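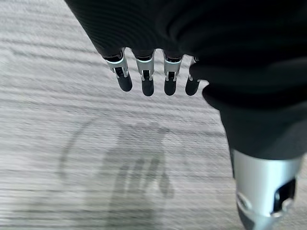
Sapateira de entrada: como distribuir chinelos de EVA em prateleira inclinada

Tenho uma sapateira aberta, estrutura preta de tubo metálico e prateleiras de madeira clara, montada no corredor contra a parede. A prateleira de cima é plana e as de baixo ficam mais recuadas. Uso só para chinelos tipo slide, de sola grossa. Duas dúvidas:

1. Os pares da prateleira do meio deslizam para a frente. A inclinação existe, e o rebordo de madeira não basta para segurá-los. Vale a pena colar alguma coisa na madeira ou basta mudar a posição do calçado?

2. Comprei um par branco de sola muito alta e não sei se convém guardá-lo deitado, de pé ou encaixado um no outro. O material é espuma moldada, sem forro.

A largura interna é de 72 cm. O manual não traz nada sobre a disposição, só a montagem. Agradeço respostas com medidas, se possível.

Publicado por: Solach
Visualizações: 941

Magdalini Rallis
Resposta aceita por quem perguntou

Vou por partes.

Inclinação. Meça a diferença de altura entre a borda da frente e a de trás da prateleira. Até 3 cm, um slide de espuma costuma ficar parado se a sola estiver limpa. O deslizamento que você descreve vem quase sempre de pó na sola ou na tábua. Passe um pano levemente úmido nas duas superfícies, deixe secar e repita o teste antes de colar qualquer coisa. Se continuar, use duas tiras finas de feltro emborrachado no sentido do comprimento, a 5 cm da borda da frente. Fita dupla face na madeira eu não recomendo: ao retirar, leva o verniz.

Posição. Os dois pés do par lado a lado, paralelos, com a sola inteira apoiada. Par cruzado ou na diagonal ocupa mais largura e escorrega primeiro pelo calcanhar. Quando sobra um pé sozinho, coloque-o já no lugar definitivo e deixe o vão livre para o outro.

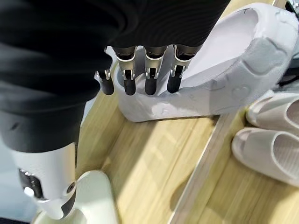 Slide branco de sola grossa, com relevo em forma de coração na tira.

Sola alta. O EVA deforma sob carga constante, e a parte mais sensível é a tira, que é oca. Não encaixe um pé dentro do outro e não empilhe. Deitado sobre a própria sola é a posição correta. De pé, apoiado no calcanhar, só por períodos curtos.

Para mover um chinelo desses dentro da sapateira, segure pela sola ou pelo interior da ponteira. Puxar sempre pela tira acaba marcando a espuma na junção.

Distribuição que uso numa sapateira parecida (a minha é uma Arow antiga, de tubo quadrado):
Prateleira de cima: vazia, para apoiar o que chega da rua.
Prateleira do meio: pares de uso diário, os mais altos à esquerda.
Prateleira de baixo: pares claros que saem pouco, longe da beirada.

Quanto à largura, um par adulto lado a lado pede entre 20 e 24 cm. Com 72 cm cabem três pares por nível, no limite. Com dois pares e meio já se trabalha melhor.
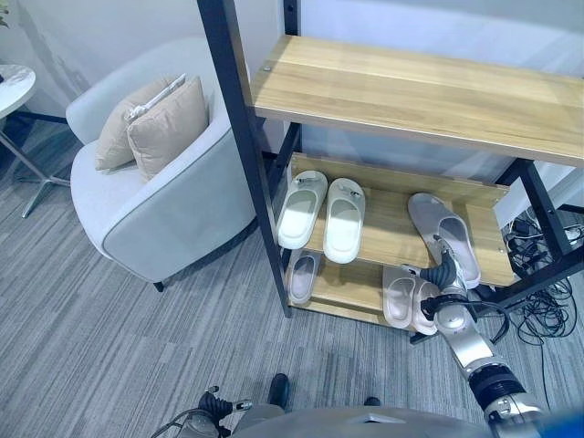 Chinelos brancos à esquerda e um cinza à direita, na prateleira do meio.

Edição: perguntaram por mensagem sobre o peso. A espuma pesa muito pouco. Um par meu de sola alta deu 393 g na balança de cozinha e um par de couro deu 491 g. Em nenhum dos casos a prateleira é o ponto fraco. Verifique os parafusos das pontas, que afrouxam com o uso, e reaperte sem forçar, com chave manual.

Tiburcio Magaña

Discordo em parte. Na prateleira de baixo dá para guardar o par em pé com a sola virada para fora, ganha-se espaço em largura. Faço isso desde setembro e não notei deformação. Claro que são chinelos baratos.

Sobre o feltro: comprei o rolo da Bastance e a cola não pegou na madeira encerada. O da Orozco pegou. Se a sua tábua for só envernizada, qualquer um deve servir.

Carpete embaixo também influi. A minha ficou meio bamba e calcei a perna esquerda com um pedaço de cortiça.

Solach

Limpei as solas e a tábua, e o par branco parou de descer. Os outros ainda escorregam um pouco, vou testar o feltro. Fica uma dúvida sobre a ordem dos pares.

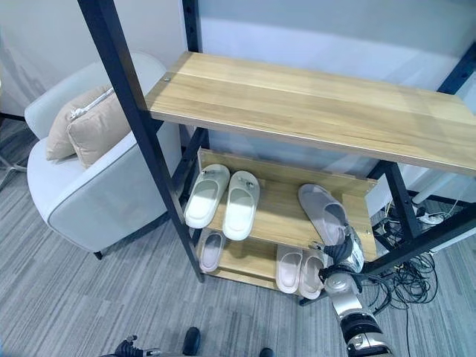 As pontas dos chinelos devem ficar viradas para a parede ou para a frente?

Numa prateleira inclinada para a frente, a ponta para a parede facilita pegar o par pelo calcanhar, e é a posição que prefiro. A ponta para a frente serve se a profundidade for curta e o calcanhar encostar na travessa de trás. O importante é manter o mesmo sentido em todo o nível, para as solas não se tocarem.

Magdalini Rallis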